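Skilia Help > Patterns and Charts > Ticket: Chart repeat prints wrong on darned border

Status: Closed
Product: Skilia chart editor, desktop
Opened by: Rosângela Brandão
Assigned to: Chart support

Problem as reported

I teach counted needlework and I draw my charts in Skilia. I have a border called Marinho, a band of diamonds worked in pattern darning on evenweave linen. The repeat is 30 threads wide. On screen it looks right. When I print it, or save it as a PDF, every repeat after the first starts one thread too far to the right, and the long floats no longer line up at the points of the diamonds. By the end of the band the pattern is visibly leaning.

I have tried a different printer and had the same result. I have also tried saving the chart under a new name. An older border, Anness, which has a repeat of 8, prints without any trouble from the same computer.

I need this fixed before my May class, when the students get printed charts.

Reply from chart support

Thank you for the file. We opened it and see the same fault in the PDF, so the printer can be ruled out. Please check the following and write back:

Open Chart > Repeat and tell us what is in the Width and Overlap boxes.
Tell us whether the chart was drawn in Skilia or imported.
Turn off Snap to Fabric, save a PDF, and see if the lean is still there.

Reply from Rosângela Brandão

Width is 30. Overlap is blank. I did not know there was an Overlap box, and it is blank on Anness too.

The chart was imported. I drew the first version in Usano years ago and brought it over when I changed programs. Anness was drawn in Skilia from the start.

With Snap to Fabric off, the lean is still there. The grid lines are thinner but the stitches are in the same wrong places.

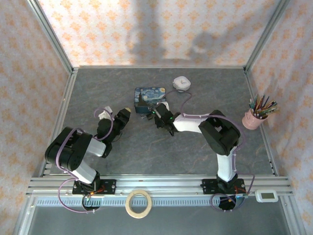
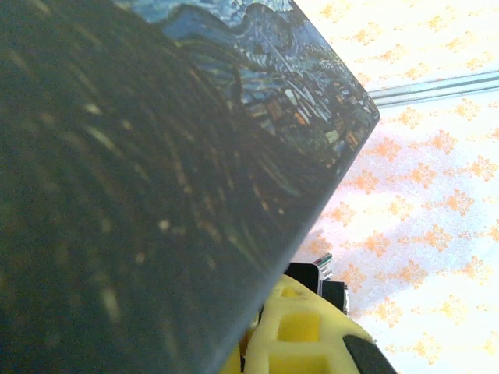
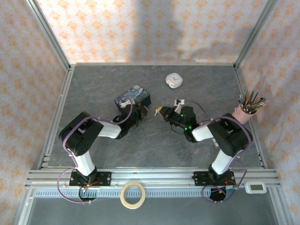 I also counted the threads on my stitched sample against the screen chart. The sample is correct, because I worked it from my old paper copy. So the design itself is sound and the trouble comes in somewhere between the screen and the PDF.

Reply from chart support

The import is the cause. Usano files store the first thread of a repeat twice, once at the start and once at the end, as a joining thread. Skilia hides the second one on screen but the PDF export still counts it. That makes your repeat 31 threads wide on paper.

To correct the file:

1. Make a copy of the chart and work on the copy.
2. Go to Chart > Repeat and click Unlock.
3. Type 1 in the Overlap box. Leave Width at 30.
4. Click Rebuild, then wait for the bar at the bottom of the window to clear.
5. Save, close the chart and open it again before exporting.

Step 5 matters. The export reads the saved file and will use the old repeat if the chart has not been closed.

Reply from Rosângela Brandão

I did all 5 steps. The diamonds now line up all the way across the band. I printed 2 copies at full size and laid one against the stitched sample, and the floats match.

There is one thing left. The corner motif has shifted up by a row. It was fine before the rebuild.

Reply from chart support

Rebuild resets the corner to the top edge of the band. Select the corner motif, open Position, and change Anchor from Top to Center. This does not alter the repeat.

If you have other charts that came from Usano, they will need the same change to Overlap. There is no way to do them as a group in the current version. We have passed that on as a request.

Reply from Rosângela Brandão

The corner is back where it belongs. I have a few more old borders to go through and will do them one at a time. You can close this.

Resolution: Overlap set to 1 on imported chart, corner anchor set to Center.
Related topics: Importing from Usano; Repeat settings; Exporting charts to PDF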